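I have been meaning to write about the bins for ages. Reginald Begay, who reads this blog more faithfully than my own family does, wrote to ask how the great sorting-out was going, and whether I'd given up. I haven't! I've slowed down, that's all, and drunk a good deal of tea.

When I started I had 11 boxes of bits and pieces -- cardboard, mostly, with soft bottoms and other people's handwriting on the sides -- and I couldn't have found a fuse in there if you'd paid me. I tried plastic tubs first (the Semus ones with the clip lids) and went off them within a fortnight. The lids pinged off and the corners split. What I've come round to is plain grey metal, deep and square-cornered, the sort of thing my grandfather kept potatoes in. You can be rough with it. It does make a terrible clang if you drop a spanner in from any height, so I've taken to putting an old tea towel in the bottom of mine at home. 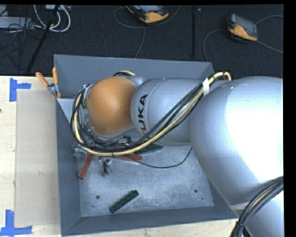 *Stastow, October*

A deep grey metal bin on a pale wooden table, and I do like the two together. The wood warms it up a bit. My own table is darker and has a burn mark from the soldering iron, so I'm rather envious. I've got two bins on the go now and would like a third for cables, which breed in the night as far as I can tell. Next job is the shelf over the door, and after that I really must write back to Reginald.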